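Sigilo da fonte jornalística (e o que acontece quando há registos guardados)
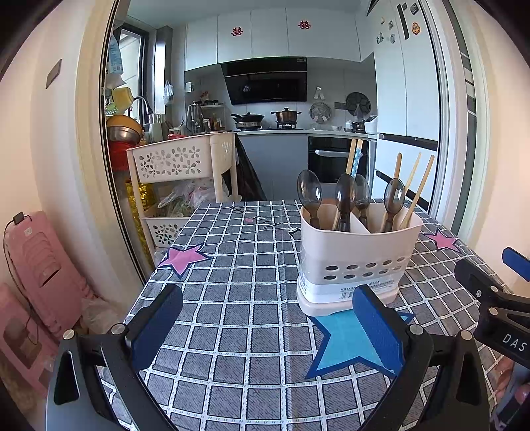 O sigilo da fonte é o direito que um jornalista tem de não dizer quem lhe contou o quê. Parece simples, e na faculdade eu também achava que era! Depois passei 12 anos numa redação e percebi que o conceito tem mais buracos do que uma rede de pesca, por isso escrevo este verbete à minha maneira, com perdão dos puristas.

Definição

Em sentido estrito, protege-se a identidade de quem fala. Em sentido largo (o que eu defendo), protege-se também tudo o que permita chegar lá: cadernos, gravações, mensagens, a lista de chamadas, a hora a que o telemóvel se ligou a uma antena. Muitas leis foram escritas a pensar no caderno e esqueceram-se da antena.

Origem da ideia

A prática é mais velha do que a lei. Os jornais publicavam cartas sem assinatura e o impressor calava-se, às vezes na cadeia. Só mais tarde é que o silêncio passou a ter cobertura em códigos deontológicos e, em vários países, na própria constituição. Em Portugal está no artigo 38.º, no Brasil está no artigo 5.º, e vale a pena ler os dois seguidos, que são curtos.

Limites

Nenhum sistema que eu conheça o trata como absoluto. Um tribunal pode, em casos graves, mandar quebrar o sigilo, e a discussão toda está em saber o que é «grave» e quem decide. Com os metadados a coisa complica-se: se a operadora entrega os registos, o jornalista nem chega a ser chamado para recusar.

O caso Macaraeg

Costumo dar este exemplo nas minhas aulas. O boletim Macaraeg, com uns modestos 2,000 assinantes, publicou documentos internos da construtora Girkura. A editora, Consolacion Aquino, recusou-se a dizer de onde vinham. A empresa pediu então 200 páginas de registos telefónicos à operadora Cellier, e recebeu 50 antes de um juiz travar o resto. A fonte nunca foi nomeada em tribunal, mas deixou de atender o telefone à Consolacion, e isso também é um dano (eu diria que é o principal).

Termos relacionados

Segredo profissional, retenção de dados, denunciante, off the record. Este último confunde-se muito com o sigilo e é outra conversa: diz respeito ao que se pode publicar, e fica para o próximo verbete, que ando a escrever às quintas-feiras.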